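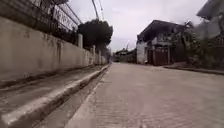
Wall side of the road, from a fixed camera.

Open day in Herville: the sidewalk robot demo

lam_diep
I promised to write about the open day of Eranura in August, so I do it now. They let their small delivery robot drive on the street near the pagoda, and visitors could follow the camera on a screen in the tent. The staff told us the course is 298 meters long. I stayed almost 6 hours and I have many questions for people who know more than me.

My first question is about the curb. From so low, it looks very big, and I think it is the main thing the robot can hold on to with its eyes. Is this correct? 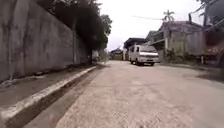 White van on the far side of the road.

h_nomura
Thank you for the report. I was there also, in the morning. I don't agree about the curb. The engineer, Ms. Lụa Vi, explained to my group that the planner uses the free road surface first, and the curb only as a second check. Parked or moving, a van is an obstacle with a safety distance, and the curb doesn't help you with that.

lam_diep
Then maybe she explained it differently to my group. I wrote in my notebook "curb line = main reference". I may have misunderstood.

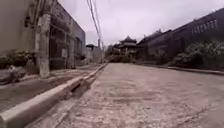 Gutter opening in the curb, left side.

thaovu9
You can both be right, because they had two software versions that day. But please look at the curb where it opens to the drain. If the robot follows only the edge, what does it do at such a place? I asked this and received a brochure.

mao_osei
I work with the Fudau base, which is a similar size. We had this same trouble with gaps. Our solution was to ignore any break shorter than the wheelbase. It is not elegant, but it works on our test road.

h_nomura
I would not ignore it. A wheel can go in.

mao_osei
Only if you drive close to the edge. We keep to the road side.

lam_diep
I want to add one more thing, about the ground. Near the pagoda end the concrete has many fine grooves across it, and the staff said the vibration makes the picture less sharp.

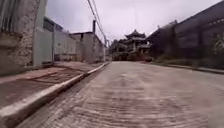
They have ordered a softer mount from Joly and will test it before the next open day. I asked if slower speed is enough, and the answer was "partly". For me this was the most useful answer of the day.

thaovu9
Does someone have the slides from the afternoon talk? I left before the end.

lam_diep
I have the paper copy. I will scan it this evening and put it here.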